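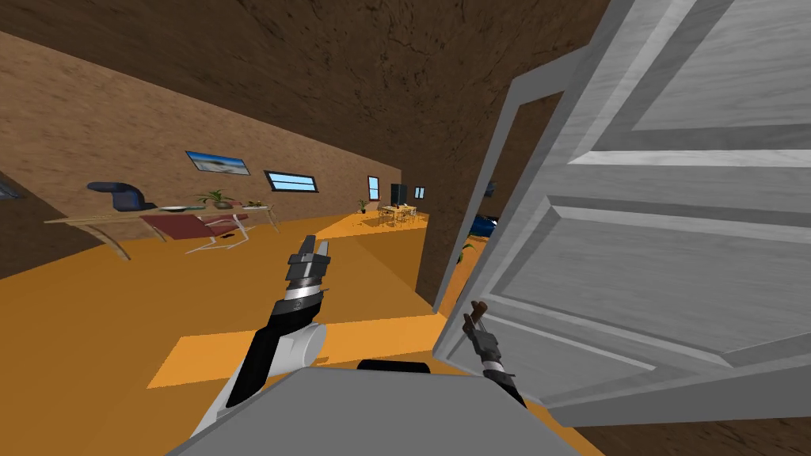

Bovwood Robot Learning Club - help board

4 min read

Door opening demos in sim, how many and how different should they be??

posted by nondeck_newbie

Hi all, first time doing this so sorry if its obvious. I'm collecting demos in simulation for a two-arm mobile robot, task is "open the door and go through." One paneled door, right gripper does the door, left arm just sort of hangs up in the air. View is from the robot's head, like the one up top. Teleop with the Plarusden controllers.

Have 200 episodes so far. Trained on all of them. Policy reaches for the door fine, gripper gets to the right place maybe, then it pulls a tiny bit and stops. Or it gets the door open and just sits there with the hand still on it. Forever. Had to kill the run.

Things I already tried:
- longer training, no change
- smaller learning rate, worse
- threw out the episodes where I dropped the handle

Wall and floor textures get shuffled per episode (brown dirt looking walls, bright orange floor, stuff like that). Is that hurting me? Furniture stays put. Also should I be recording the left arm at all if it does nothing? Need something working by Saturday, thanks

serra_sim_ops

Textures are fine, leave them. Ugly is ok. I'd worry about the sitting there part.

Go look at your own demos at the point where the door is open. Bet you pause. Everybody does, you let go of the trigger, look around, think about where to drive the base, then go. That's a pile of frames where the action is zero and the picture hardly changes. The policy learns "door open, hand on door = do nothing." Same for the tiny pull at the start, you were probaly checking if the grip took.

What I do:

1. Plot action size over time for each episode. Flat parts jump right out.
2. Trim the flat parts, but keep a few frames where the gripper is closing. Those look like idle if you only check arm motion!! Check gripper and base too.
3. Re-record the worst ones. Decide the whole motion before you start, then do it in one go.

Also keep the dropped handle ones if you recovered. Grab, slip, grab again is gold. Only toss the ones where you gave up. I wouldn't have thrown those out.

Left arm: record it, yes. But park it in the same pose every time before you hit start. In your view it's up high and it covers a good bit of the room. If it's somewhere different each episode the policy has to deal with that for no gain. Or let it help push the door once there's a gap, but then do it in ALL the demos, not half.

tinydoorhinge

just collect more. 200 is nothing for a door. we did way more than that on the Serra set and it still missed the handle sometimes

serra_sim_ops

More of the same pauses won't fix it. Trim first, then add. And if you do add, change the start position of the base, not only the textures. Two start spots is not enough, the reach ends up memorized. Move it side to side, turn it a little, start some with the door already part way open. Those last ones are short and cheap, and they cover the exact spot where yours gets stuck.

nondeck_newbie

ok plotted it. wow. pauses in nearly every one, some of them 2 seconds long right after the door swings. Trimming now. Left arm was all over the place too, parking it low from here on. Will post the new run when its done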